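Folding with Zarmeena Swati

When I arrive at the Heltier workroom, Zarmeena Swati is already halfway into a story about her aunt's linen cupboard, and she waves me to a stool without stopping. She has folded cloths for the guest house in Ustdale for years, and she'll gladly tell you (at length, with tea) that the crumpled heap is her favorite part of the morning.

"You look at a white cloth all bunched up like that and you think, where on earth is the corner?" she says, laughing. "So look for the corner first. Everything else follows along."

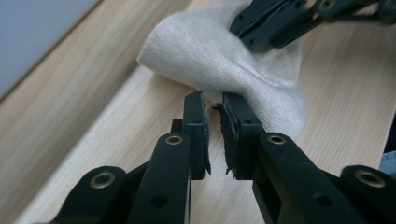
A pale table and good daylight

She likes a plain wooden top to work on, the paler the better, and she likes it near a window. "I can see every crease coming," she tells me. "Kiều Cao lent me a dark one once and I was lost, completely lost!"

Knits are another matter, and she slows right down when we get to them. A fine rib wants to be lifted from the top and held low at the same time, she explains, so that the folds open up between the two.

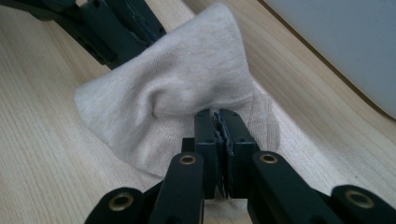 "And don't pull," she adds. "People always want to pull. Let it hang a little, let it find its own weight, and then lay it down softly." On a busy morning in September she'll get through 30 pieces before the kettle goes on again, and she still smooths each one with the flat of her hand before she reaches for the next.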